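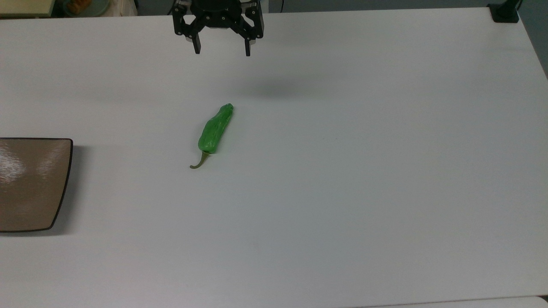 Brultow Library Trust announces new programme of repair and reading rooms

January 17, 2022

Brultow Library Trust has confirmed that it will open three new public reading rooms this spring, together with a book repair service for schools and community groups in the area. The programme, named Tarnano after the street where the Trust's first branch opened, will run for 4 years and is supported by a grant from the Inari Foundation.

The reading rooms will be housed within existing Trust buildings at Mill Lane, Station Road and the Domínguez Hall. Each will offer quiet seating, a local history collection and extended evening opening. Membership will remain free to all residents, and visitors from outside the area may use the rooms on production of a day ticket, available at the front desk without charge.

The repair service will be based at Station Road. Schools, playgroups and residents' associations may send in damaged books in batches of up to 200 at a time. Torn pages, loose spines and broken covers will be mended by trained staff and the books returned within nine weeks. Items of particular age or value will be assessed separately, and owners will be contacted before any work is carried out.

Augustina Nartey, Director of the Trust, said: "Our branches have been closed or on reduced hours for much of the past two years, and we have heard from a great many members who missed having somewhere to sit and read. The Tarnano programme allows us to give them that space again, with longer hours than we were able to offer before. I am particularly pleased that the repair service will be open to schools. Teachers have told us that well-loved books are often the first to be thrown away, and we would like to see them back on the shelves."

A trial of the repair service took place in December with the help of two primary schools. Most of the books submitted were picture books and early readers, and the Trust has since ordered further supplies of binding tape, cloth and acid-free paper. Comments from the schools led to a simpler booking form and to a change in the collection arrangements, which will now include a van service for groups unable to bring books in themselves.

The Trust will also offer short courses in basic book repair. These are intended for school librarians and classroom assistants in the first instance, with places for the general public to follow later in the year. Course dates will be published on the Trust's website and displayed in all branches.

Work at the Domínguez Hall includes new lighting, a step-free entrance from the car park and the restoration of the original oak shelving. The hall will close to the public while this is carried out. Members with reserved items at the hall should collect them from Mill Lane during the closure, and loan periods on books already borrowed will be extended automatically.

Applications to use the repair service are now open. Forms are available from any branch or by post from the Trust's main office at Station Road.

Notes to editors

Brultow Library Trust is an independent charity providing library services, local history archives and adult learning to residents of Brultow and the surrounding villages.

The Inari Foundation makes grants to libraries, museums and reading schemes.

Interviews with Augustina Nartey can be arranged through the Trust's press office. Requests to visit the repair room should be made in writing at least three working days in advance.

ENDS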